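# Kurkance price list

A plain CSV of what small household things cost in the shops of Jaklow, typed up from paper receipts. Last touched Feb 23, 2019.

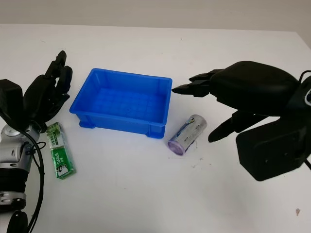

*Blue crate, green package, battery.*

## What's in it

- `receipts.csv`: over 200 rows, one per item bought
- `shops.csv`: shop names, spelled the way the receipt spells them, so Plandska shows up three ways
- `notes.txt`: grumbling, mostly mine

Columns are `item`, `shop`, `month`, `price` and `legible`. The last one is `y`, `n` or `sort of`. Please don't write in asking me to make it a boolean. I tried that in April and had to lie 34 times.

## Known problems

Receipts fade. The ones from the Song hardware store fade on the walk home, so its prices run thin after the first few months.

"Batteries" may mean one battery or a pack. The shops don't say and I didn't always write it down.

Anything priced at 300 is a typing error I haven't tracked down yet. You can't spend 300 on sponges in Jaklow, though I'd like to meet whoever managed it.

## Using it

Load it with whatever reads a CSV. The separator is a semicolon, apart from the rows where it's a comma. `fix.sh` sorts most of them out.

Public domain. If you use it for something serious, have a look at `notes.txt` first.

## To do

- merge the Plandskas
- bus tickets?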